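3.2. Preparación y mantenimiento de la pinza de mano

Las tareas con prendas se registraron con una pinza de mano de dos dedos paralelos, la misma que en el resto del trabajo llamamos Proto. El cuerpo es una carcasa rígida con un bastidor ranurado en la parte superior, al que se fijan los dedos. Cada unidad lleva una etiqueta con número y código QR, y ese número encabeza la ficha de mantenimiento en la que se anotan los cambios de dedos, los reaprietes y las calibraciones. La numeración no se reutiliza cuando una unidad se retira.

Los dedos son la parte que más se desgasta. Los fabrica Plustel en un polímero flexible de color amarillo, con una abertura ovalada que permite que la punta ceda un poco al apoyarse sobre la tela. En las primeras pruebas se sustituían solo cuando se rompían, y eso produjo series enteras en las que un dedo cerraba más que el otro sin que el operador lo notara. Desde entonces se cambian siempre por parejas, cada 600 cierres o antes si la revisión lo aconseja.

La revisión previa a cada sesión tiene un orden fijo. Primero se comprueban los tornillos de la carcasa y, con la pinza cerrada, que las puntas de los dedos coincidan en altura y queden paralelas. Después se abre y se cierra la pinza 10 veces en vacío. Si el recorrido se nota áspero en algún punto, se desmonta el bastidor y se limpian las guías con un paño seco - la pelusa del algodón se acumula allí con mucha facilidad y no siempre se ve desde fuera. No se aplica lubricante en ningún caso, porque acaba manchando las prendas claras.

La superficie de trabajo se prepara a continuación. Dado que las sesiones se hicieron en dormitorios ordinarios, el apoyo disponible era casi siempre una cama, y el colchón cede bajo la presión de los dedos. Para evitarlo se colocó encima de la ropa de cama una superficie gris lisa sobre la que se extiende la prenda. La posición inicial de una camiseta es extendida por completo, con las mangas abiertas y el cuello orientado hacia el cabecero. No se exige que la tela quede sin arrugas. 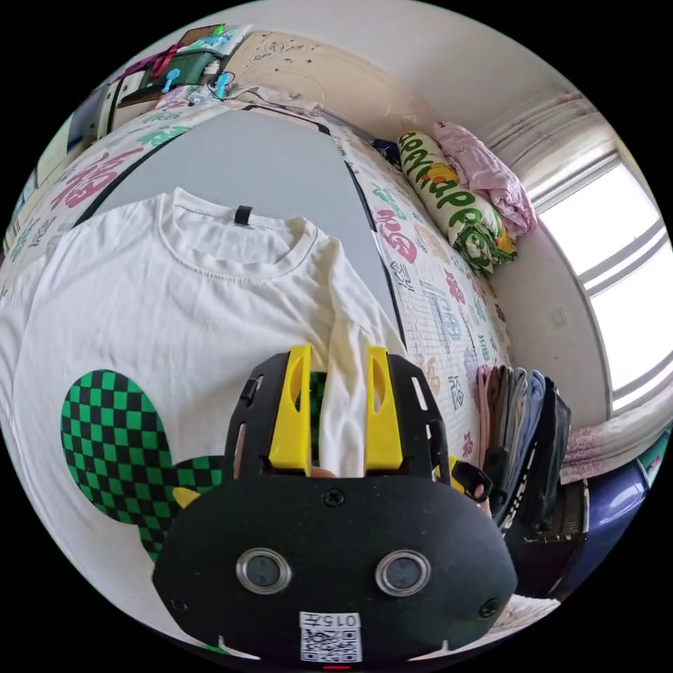 El resto de la habitación se dejó como estaba. Se valoró retirar los objetos próximos a la cama y cubrir las telas estampadas, pero Fernanda Lobo, responsable del protocolo de captura, se opuso a partir de los resultados de un ensayo anterior: los modelos entrenados solo con fondos uniformes localizaban mal el borde de la manga en cuanto aparecía un tejido con dibujo. La única condición que se mantuvo fue que ningún objeto suelto descansara sobre la propia superficie gris mientras durase el registro.

La luz se trató de manera parecida. Se trabajó con luz de ventana cuando la había y no se corrigió la exposición entre tomas. Las camisetas blancas resultaron las más difíciles, sobre todo a primera hora de la tarde, porque la costura del cuello perdía contraste y el operador tendía a cerrar los dedos demasiado lejos del borde. En esos casos se permitió girar la superficie de apoyo, anotándolo en la ficha, pero no cerrar las cortinas.

La calibración se repite cada 60 minutos de uso. Consiste en cerrar los dedos sobre una galga de 6 mm y comparar la apertura estimada por el programa Mikeo con el valor nominal. Si la diferencia persiste tras un segundo intento, se reaprietan los dedos en el bastidor y se vuelve a empezar; si tampoco así se corrige, la unidad se aparta y la sesión continúa con otra. Los registros obtenidos desde la última calibración válida se marcan como dudosos y no entran en el conjunto de entrenamiento.

La avería más frecuente fue el aflojamiento del dedo izquierdo. Lo atribuimos a que los operadores, casi todos diestros, inclinan la muñeca al pellizcar el dobladillo y cargan más ese lado - una explicación que no hemos podido verificar con medidas de fuerza. El taller Takács propuso una arandela dentada entre el dedo y el bastidor, que se montó en mayo en todas las unidades. La incidencia disminuyó, aunque la arandela obliga a emplear una llave más corta y alarga el cambio de dedos.

Figura 1. Pinza de mano sobre una camiseta blanca extendida en la superficie de apoyo.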